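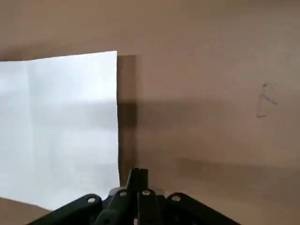
The Jollness laminator costs $70, takes a sheet up to letter size, and has now spent a February on my kitchen counter next to the toaster, with which it shares a smell. I bought it because the Pokham branch library lets me run the recipe swap table, and recipe cards at a swap table have the life span of a mayfly. Tomato gets on them. So does soup, and once a whole deviled egg. Plain white paper on brown cardboard is how every one of my signs used to begin, and it looks fine for an evening. Then somebody sets down a crockpot.

Setup is a matter of plugging it in and waiting. The box promises it will be ready "in moments." Mine takes 6 minutes, and the green light comes on a little before it means it. Feed a pouch in at the first blink and you get a cloudy patch in the middle, like a window in a cheap motel bathroom. Wait one more minute and it comes out clear.

I ran 84 pouches through it over the month. Two jammed, both mine, both fed in open end first. The manual covers this on the last page, after the warranty, in a typeface for ants. There is a release lever on the back that frees the rollers, and it works, though you have to hold it down with one hand while pulling with the other and holding the machine still with whatever you have left.

The starter pack is 20 pouches, and they're thin. Good enough for a recipe card, too floppy for a sign that has to stand up. I moved to the thicker Mamani ones from the office supply place in Wistdale and liked them a lot better. They cost more than I want to tell my husband. The Jollness pulls them through a bit slower, with a groan, but the edges seal all the way round.

Complaints: the cord is short enough that I suspect it was meant for a smaller house. There's no automatic shutoff, so I've driven back home once to check. The corner rounder that comes in the box is a toy. I gave it to Brayan Palomino at the front desk, who uses it on bookmarks and seems happy.

Would I buy it again? Yes, at this price. If you only laminate a thing or two a year, the copy shop will do it for you and you can keep your counter. I do enough that I've started eyeing the kids' report cards.

Four stars. The fifth is somewhere behind the fridge, with the cord tie.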